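Lokura gripper trials

The Lokura gripper trials are a set of side-by-side tests of robot grippers, run in simulation first and then on real arms. Started by the Lomier workshop, later picked up by Grodia. Best known for the wide-base, two-finger design usually just called the Lokura. Last revised March 18, 2022.

Background

Lomier had 4 grippers on the shelf and no fair way to pick one. Vendor sheets all used differnt test objects. The trials fixed that with a shared object list, a shared controller (Stan) and a fixed number of tries, 100 per object. Grippers compared: two-finger parallel, two-finger angled, three-finger, suction cup.

Setup

Simulated rounds put household stuff on a flat surface and change the layout each time. Long thin things, soft things, round things that roll. Camera mounted at the wrist, looking down past the fingers. A second camera off to the side was dropped early, too slow to calibrate. The sim rounds are cheap: 3,000 grasps can run overnight on one machine.

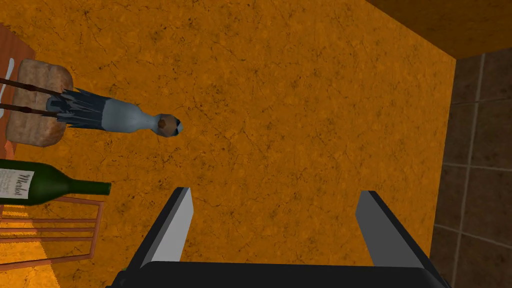 Why use a wrist camera if the fingers block part of the view? The fingers stay in a known spot in every picture, so the controller can line them up with the object without a second calibration.

Results

Angled fingers did best on bottles and handles. Suction was fastest on boxes, useless on bread and on anything with folds. Three-finger was steady but slow, and bulky near clutter. Parallel fingers came out roughly 70 percent overall, a bit behind angled. Most misses were on round objects pushed away by the first finger to touch.

Real-arm rounds began in April and used a shorter list. Scores dropped for every gripper, suction the most. Finger pads wore down quicker than expected, and Grodia swapped them for a softer rubber mid-round, so early and late scores dont compare well.

Criticism

Main complaint: one controller for all. Stan was written for two-finger grippers and the three-finger model never got its own tuning. Grasp force also wasn't logged in the first sim round.

See also: wrist cameras, suction grippers, Stan (controller)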